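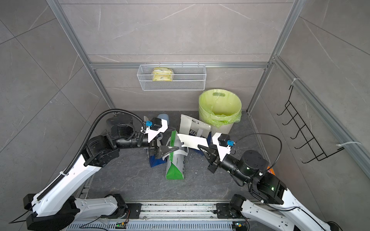

Progress report, Brandau tidy-up and clear-out
29 Oct 2020

Hello all, and thanks for being patient with me, I know you were hoping to have this a bit sooner! The short version is that the sorting is going well, the tiled corner has been a bigger job than I budgeted for, and we've still got money left.

When I last wrote in April we had only just got the keys and everything from the old Suvarna store was sitting in one great heap. Since then I've been through 40 boxes (my back knows it) and 11 are left, mostly odds and ends with a lot of crumpled wrapping in between. The wrapping takes longer than the things do. Every sheet has to be picked up and opened out before it goes in the rubbish, after we very nearly threw away a set of drawer keys in the summer.

The marble-patterned grey tiles were a good choice, I'm so pleased with them. They wipe down in no time and small bits show up nicely against the dark grey floor. I do still end up working from piles on the floor, mind you, and I'd like a proper low table in there before winter. Brorden have quoted for one and I've put it on the list for your approval.

Spending so far: the tiling and the shelving are both paid for. Piltov still owe us a refund on 2 crates that arrived split, and I've chased them twice.

Next up is the rest of the boxes, which I reckon will take 6 weeks if the van is free when we need it. After that it's labels, then the shelves, then the bit I've been looking forward to, which is putting things where people can find them.

Could you let me know about the table? Everything else can wait until the next report.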